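Filed under: Bench Notes / Heat and Water
Reading time: 2 min

March, 7:40 a.m.

Rinse loop at Plesa, heat recovery trial. Plate exchanger from Wallner is now on the drain side of tank 3. The Druradard logger reads both legs. Overnight draw was 202 liters, all through the exchanger, no bypass.

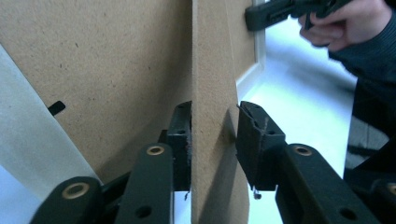
MDF panel, upright piece in the jaws.

Drain side fouls faster than the Mondard sheet suggests. Flow fell off by morning – strainer full of fiber. Cleaned it and restarted. Swap to the coarser basket before the next run.

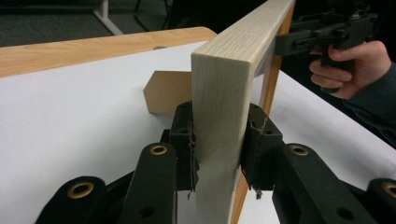

Energy and Water

Logger set to 900-second intervals, too slow for the short rinses. The peak on the cold leg gets averaged away. Change to the 4-second setting and accept the bigger files. Recovery may be up to 3 kW at full draw, not confirmed. 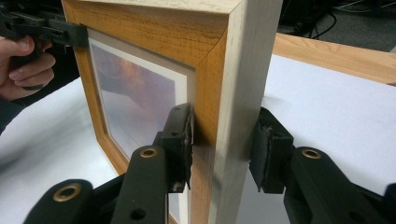 Lagging on the return leg is still open at the elbow. Close it before comparing with the old figures. The gap wants a proper mitre, two straight cuts meeting on the diagonal like the corner of the oak frame, and tape over the seam. Butt joints opened up last time.

To do: pressure drop with clean strainer, repeat draw.

Contact | © Plesa Workshop Notes | Back to top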